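Section 3. Planning and Budgeting for a Two-Arm Cell

3.1 Before you request a quotation

Complete the steps below before contacting the Fludau sales office. Quotations prepared without this information are valid for budgeting only.

1. List every item the cell is expected to handle, including its packaging. Small round goods should be listed by how they will be held.

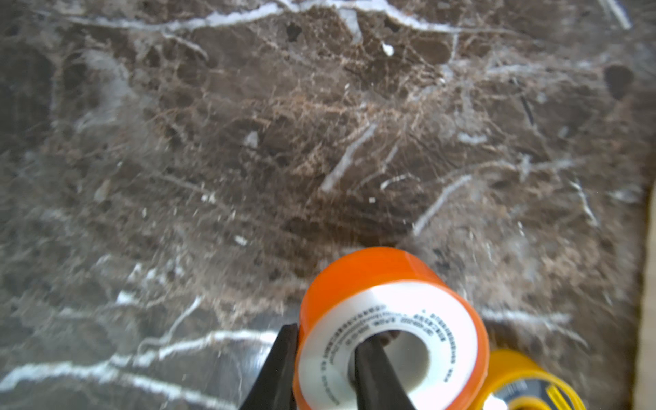 Figure 3-1. Thread seal tape held by the wall of the roll, one finger inside the center hole.

2. Confirm which fingers are required. Tapered fingers are quoted as a separate line (order code 1729) and are not part of the base price.

3. Measure the work surface. Allow at least 766 mm of clear depth in front of the arm mounts.

NOTE: Polished or strongly patterned surfaces are acceptable. State the finish on the order form so that lighting can be priced correctly.

3.2 Enclosure and accessories

4. Decide whether the enclosure is to be supplied by Fludau or built on site. The Witville and Nondville offices can provide drawings for either option. 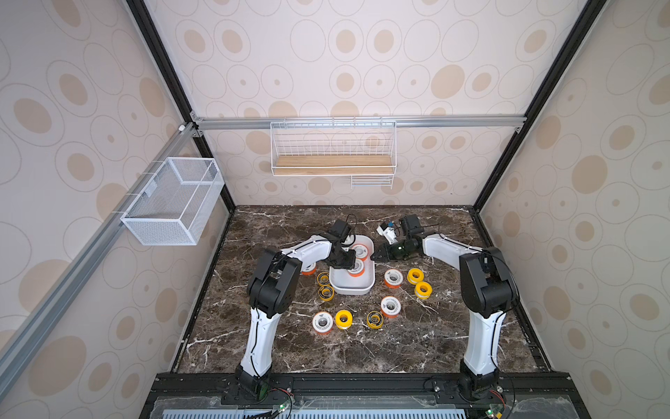
5. Enter wall rails, baskets and shelves as accessories. These are often left out of the first budget and added later at a higher delivery cost.

6. Set aside funds for spare fingers and cables — roughly 16 percent of the equipment price is suitable for the first year. Inspection is due every 1000 operating hours and is charged separately.

CAUTION: Do not place an order for one arm with the intention of adding the second later. The Tsuji base rail is drilled at the factory for the number of arms ordered and cannot be altered on site.

7. Return the completed form with a floor plan. Keep a copy for use with Section 4.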